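# Chapter 4: Small Packets, Flat Goods

Counting and binning flat packets looks like the simplest job on a packing floor. It is also where most short counts begin. A bottle stands up and a box stacks square, but a printed pouch slides, curls at the seam, and hides under its neighbor. This chapter covers how to spread, check, and bin packets so that the number on the slip matches the number in the container.

## 4.1 Spreading the Packets

Clear the work surface first. Tip the packets out gently and spread them until each one can be told from the next. A little overlap does no harm. The receiving container goes at one corner, within easy reach, and it stays there until the batch is finished.
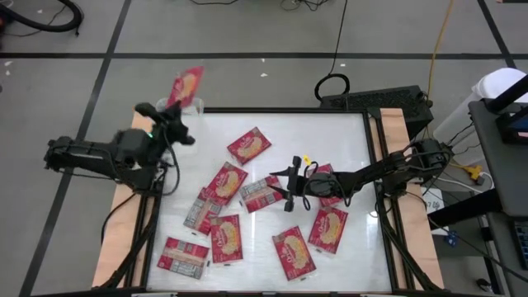
Packets land either side up, and at this stage there is no need to turn them. Red pouches with a food picture on the front usually have a pale panel of small print on the back, so a mixed spread shows both. Leave the turning for the check in Section 4.2 — handling each packet twice slows the job and wrinkles the film.

Take packets by an edge or a seam. A pinch through the middle can crack whatever is inside, and crackers and other baked snacks break easily.

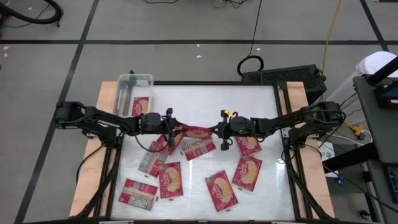 **Should the packets be sorted by side before they go in the container?**

Sort them only when the order slip asks for it. For ordinary bulk orders, the side facing up has no effect on the count.

Silvana Rangel, who trained packers at the Lultham depot, had new staff bin 39 packets by hand before they touched a full order of 550. Most of their errors came at the end of a batch, when the surface looked clear and one packet still lay off to the side.

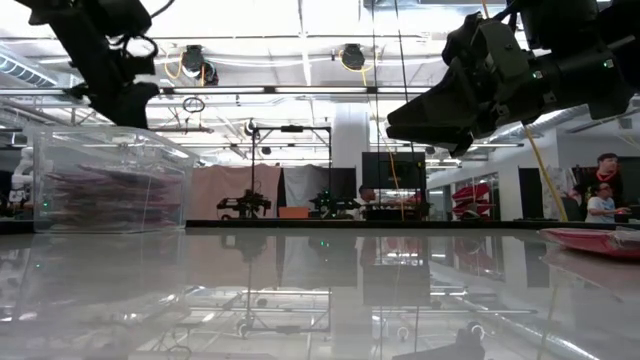
Chapter 4 | Page 39

## 4.2 Checking the Bin

Flat packets settle in uneven layers. A clear bin lets the packer see the layers through the wall, but the height of the pile is a poor guide to the count. Look over the whole table, including both ends, before closing the batch.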